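Chapter 7
What the Arm Costs After You Have Bought the Arm

In this chapter
Why the quote is the smallest document you will deal with
The cell, the tool, the cable and the table
Writing a task list before a shopping list
Spares, and who signs for them
Worksheet: a first-year equipment plan

Somewhere in your building there is probably a closet with a machine in it that was going to change everything. It has a manual in a plastic sleeve. It may have a ribbon on it. If you ask why it is in the closet, you will be told that it needs a part, or that the person who knew how to run it moved to another department, or that it was too loud. You will seldom be told that it was a bad machine, and usually it wasn't. It was bought by people who budgeted for a machine and then found out they owned a project.

Chapter 6 dealt with choosing an arm: reach, payload, repeatability and the other numbers that vendors print in large type. This chapter deals with everything the large type leaves out. It is less exciting, and it is where most of the money goes.

7.1 The quote and the bill

Consider the Carport project, which we will follow through the rest of Part Two. Carport was a small automation lab set up to handle table-setting and tray-packing tasks for an institutional kitchen supplier. (The name came from the first location. There was no car, and by the end of the winter there was very little enthusiasm for the port.) The lab asked two vendors, Etach and Brostevix, for quotes on a single tabletop arm with a gripper.

Etach's quote was one page. Brostevix's ran to 19. The team liked the one-page quote very much and chose it, and we would ask you not to feel superior until you have read the other kind all the way through.

What the one page covered was the arm, its controller and a power cord. What it did not cover was the gripper cable, the mounting plate, the second set of fingertips, shipping on any of these, or the software license after the first 30 days. The longer quote had listed each of those items, with prices, which is how it came to be so long and so unpopular. When the Carport team finally added up both packages on the same sheet, the cheap one was still cheaper. The gap would have paid for a decent lunch.

The lesson is a bookkeeping one. Before comparing two quotes, write your own list of what a working cell needs and make each vendor fill it in. A blank line is information. So is a line that says "customer to supply," a phrase you should learn to read as a price.

7.2 Plan for the table

New buyers picture the arm. Experienced buyers picture the table under it, and what has to sit on that table all day, and where the cord is going to hang while it does.

A tabletop task uses up more stuff than you would expect. A simple place setting wants a mat, a plate, something to eat with and something to eat, and if the arm is supposed to cope with more than one arrangement, it wants several of each. None of these things is expensive. All of them have to be bought, stored, replaced and found again on the morning they are needed. In most budgets they appear under "miscellaneous," the line where good plans go to be nibbled to death. 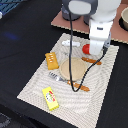

Page last changed: 3 March 2024

Take the cable first. A black cord runs down from the upper arm, hangs over the placemat and crosses a breadstick before it climbs back to the connector at the gripper. Cable routing is a purchase like any other: clips, sleeves, a right-angle connector if one is offered, and an hour or two of somebody's time. A cable with this much slack in the work area deserves a line of its own in the plan. Carport's first budget gave cable management nothing at all. The revised one gave it $213, and the argument over that figure lasted longer than the installation.

Then look at how different the objects are. A fork is thin, shiny and flat to the surface. A breadstick is narrow and round. The yellow box has flat sides, and the plate has only a slight rim to get hold of. One pair of fingertips may manage the lot, but you should not write a budget that depends on it. Price the alternatives when you price the gripper, even if you put off ordering them, and write down how long they take to arrive. Tooling that costs little and ships slowly will hold up a schedule just as well as tooling that costs a fortune.

Last, the surface. A woven mat over a black tabletop is two surfaces, and a sheet of cardboard makes three. Each one sits at its own height and takes a load in its own way. If your finished cell will have a particular surface, buy that surface early and test on it. If you don't yet know what it will have, put money aside for changing your mind.

7.3 The task list comes first

The Carport team wrote its shopping list in May, and its task list some time later, when the shopping had arrived. This is the usual order and we have both done it ourselves, one of us twice.

A task list says what the equipment must do in words that a person with a clipboard could check. "Handle tableware" is a wish. "Pick up a fork lying at any angle on a mat and set it to the left of a plate" is a task, and it points to things you can price. It needs a fork, or a boxful. It needs fingertips that can get under metal. It needs someone to put the fork back wrong so the arm can try again, and that person has an hourly rate.

The Pavliuk worksheet at the end of this chapter has four columns: the task, the objects it uses up or wears out, the tooling it needs, and the hours of human attention per week. Fill in the fourth column before you show the sheet to anyone with authority over money. They will ask about it, and "minimal" is not a number.

7.4 Spares

Carport's approved budget for spares in the first year was $732. The team thought this was stingy and the purchasing office thought it was lavish, so it may have been close to right. It was spent on fingertips, one gripper cable and a set of fasteners in a size that no local store carried.

Keep spares for whatever touches the work, whatever bends, and whatever has a connector on it. Label the drawer. Decide in writing who may open it, and who reorders when the last one goes. A spare that was borrowed for another bench in the fall is an entry in a spreadsheet, and you cannot bolt it to anything.

Section 7.5 turns to service contracts. Have the vendor's terms in front of you when you read it, along with something strong to drink, such as coffee.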